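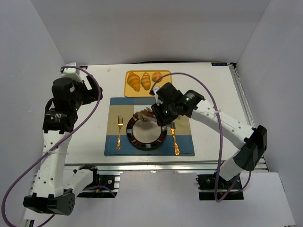 *The breakfast table, with the right arm over the plate and the pastry tray behind.*

# Lonus robot club: your questions

Last tidied up 29 Sep 2024. I look after this page, so if something is wrong or missing, blame me and send a message through the club form.

## What do you do at Lonus?

We teach a pair of robot arms to do small household jobs, badly at first and then a bit less badly. The job this term is breakfast. The tray of pastries goes at the back, the plate, fork and knife go on the placemat, and the arms have to get food onto the plate without flinging it anywhere. It sounds easy until you try it!

## Do I need to know how to program?

No. I couldn't when I joined, and I spent my first month mostly tightening screws (I still love that bit). If you can already code, great, there's plenty for you to do, but steering the arms by hand is a skill of its own and some of our best drivers have never written a line.

## Who can join?

Anyone enrolled at the college, any subject, any year. We had 44 people on the list when we closed it in July, and it has opened again now. Not everyone turns up every time, so don't let the number put you off.

## Where do you meet?

The Ásgeirsdóttir building, second workshop along from the bike racks. The door sticks. Push the bottom of it with your foot.

## What does it cost?

Membership is free. The parts for the current table came to roughly £525, and that came out of the club's grant from Perken, the student projects fund. If you want to build an arm of your own to take home you'll have to pay for it, and I'd say drive ours for a few weeks first before you spend anything.

## Why two arms? Isn't one enough for a croissant?

For one croissant, yes, probably. But the later rounds of the competition have things like holding a plate still while something else gets moved, and you really feel the lack of a second hand. It's also a good way to learn patience, as the two drivers have to talk to each other the whole time or the arms end up trying to shake hands.

## What competition?

Lumovov, the student one. Each team sets up a table, gets a list of jobs on the day and has a fixed time to do them. You score for food on the plate and lose points if you knock the cutlery about. We're entering 2 teams this year and there are still places on both.

## How many practice runs do you do?

Our target is 400 recorded runs of the breakfast job before we let the arms try it by themselves. Yes, it gets dull in the middle. Bring music, and swap drivers when your shoulders start to ache.

## Can I eat the pastries?

Please don't eat anything off the table. I bring biscuits, they live on the shelf by the sink, and those you can have.

## Is it safe?

The arms are small, but they can still pinch. Tie long hair back, keep your fingers out of the jaws, and say "hands in" out loud before you reach over to reset the plate. Please don't pull on the purple cables either. If an arm does something odd, switch off at the wall and shout for whoever is running the session. You won't be in trouble for stopping a run.

## I broke something. Now what?

Tell us! Write it in the repairs book with what it was doing when it went, and pop the bits in the tub underneath. I've snapped more than my share of brackets and we can print new ones.

## Can I just come and watch first?

Of course. Come along, have a biscuit, and have a go at driving if you fancy it. Closed shoes please, and sign the sheet by the door on your way in.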